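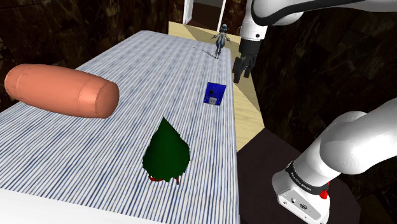 Figure 8.1 A striped cloth with a barrel-shaped object lying on it.

Chapter 8
Who Gets to Stay? Immigration Rules and What They Claim to Do

Every government says its borders are under control. Ask how it knows, and the answers get thin. This chapter looks at residence rules in three small countries, Mamano, Brinier and Zudov, and asks whether the rules do what their authors promised.

Start with Mamano. Its interior ministry likes to say that it has the strictest entry law in the region. On paper this may be so. A visitor who wants to stay past the first season must show a job offer, a lease and a letter from a local sponsor. But a law that is strict on paper needs people to carry it out, and Mamano has 2 inspectors for the whole northern district. Politicians who praise the law seldom bring this up.

Brinier went the other way. It dropped the sponsor letter and raised the fee. Supporters called this a fair trade, and the newspapers mostly agreed. The economist Mohcine Soliman was less impressed. He read 192 case files from the port city of Ko and found that the fee kept out farm hands, whom employers wanted, and hardly touched the property buyers whom voters had complained about in the first place.

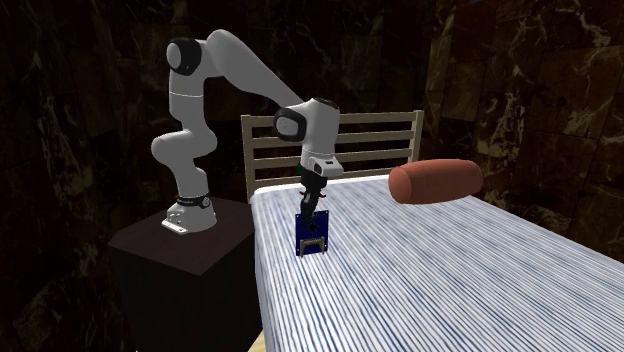
Should we believe him? With some care. Soliman chose files that were already closed, and closed files may differ from open ones. People who gave up halfway never appear in his tables at all. Keep the same doubt ready when you read the ministry's own figures, which leave out anyone who never applied.

Zudov is harder to judge. It has rewritten its residence law twice, and both versions were sold to the public as a return to common sense. Neither said how success would be measured. A reader might fairly wonder whether anyone wanted it measured.

Before you begin Section 8.1, write down what you think a residence law is for. Keep the page. You will need it for the exercises on enforcement, where the ministry of Mamano gives its own answer and you will be asked to find the gaps in it.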